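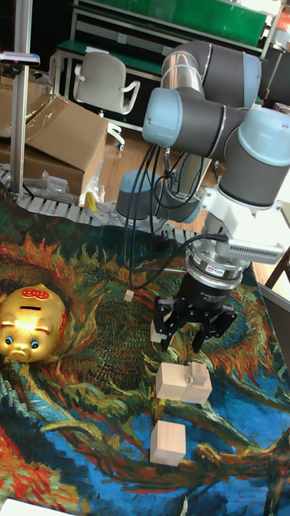 Wooden blocks and a gold piggy bank on the patterned rug.

Community > Futstead > Play and Learning

Futstead play library adds wooden blocks and a savings corner

20/01/2022

The Futstead play library has put plain wooden blocks back on its lending list and will open a savings corner for younger children next month, organizer Meenakshi Palaniappan said.

The blocks are natural wood with no paint, and they come in more than one size. Families can borrow a bag for 2 weeks at a time, the same as any other item on the shelves. The library stopped lending its old blocks in September, when too many had split or gone missing to make up full bags.

The new ones came from Jaddale, a workshop in Kurian that makes wooden toys and shelf parts. The library bought 400 blocks with money from last summer's yard sale, which brought in $803. The rest of the sale money is going toward storage bins and a second shelf by the door.

"Parents kept asking for them," Palaniappan said. "We have puzzles, we have trains, we have more plastic animals than we can store. People wanted blocks."

The savings corner will be on the rug, next to the block area. Children will get play coins to sort, stack and drop into a piggy bank, and older ones can keep a paper record of what they have "saved" from one visit to the next. No real money will be used.

Kavitha Acharya, who runs the Vundaten preschool group, planned the activities. She said the blocks and the coins would be used together in some of them. In one, children set up a shop out of blocks, agree on prices and pay with coins from the bank. In another, they build a tower and add one coin to the bank for each block that stays up.

"They like the sound of the coin going in," Acharya said. "Some of them will do that for the whole half hour and that's fine."

The large rug, with its swirls of orange, red, green and blue, will stay where it is. Palaniappan said a plain mat had been suggested for block building so that small pieces would be easier to find, but the group decided to keep the rug down through the spring and look at it again then.

The library has 51 member families. Membership is open to anyone in Futstead or Kurian with a child under eight, and new members can borrow on their first visit. Blocks should come back in the bag they went out in, with the count card inside. There is no charge for a missing block, but the library asks to be told so the bag can be topped up before it goes out again.

Anyone who still has blocks from the old set can drop them in the return box at the front door.

Comments

rosehip_k
Glad to see these back. My son had the old bag out four times in a row. Is there a limit on renewals?

M. Palaniappan
One renewal for now, because there is a waiting list. We may change that once the first round comes back.

Dellwood Dad
Please keep the rug. My daughter calls it the volcano and won't sit anywhere else.

tinacooks
Can grandparents join or does it have to be a parent? We have the kids three days a week.

M. Palaniappan
Grandparents can join. Just put the child's name on the form.

oldkurianroad
Found six of the old ones under our couch. Will bring them in.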